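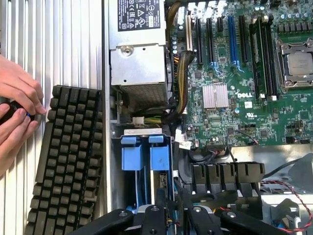

Home | Diary | Recipes | Contact

This site uses cookies. OK

Tuesday, late

Choir was glorious tonight! We finally got through the whole of the Imlow carol, all 94 bars, and the altos (us!) came in together after the key change. Timo Kleinschmidt played the piano with his coat on, as the hall heating is off until December, and he still managed the fast bit. I sang it all the way home on the 46 and got a smile from the driver.

Must print the words out bigger, and learn verse three properly, the one with the geese.

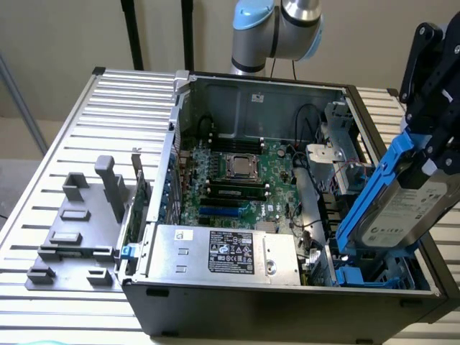
Wednesday's jobs

Marmalade jars back to Mum. Ring the hall for 146 chairs. Find my black skirt, and more honey for my throat!

Last updated: December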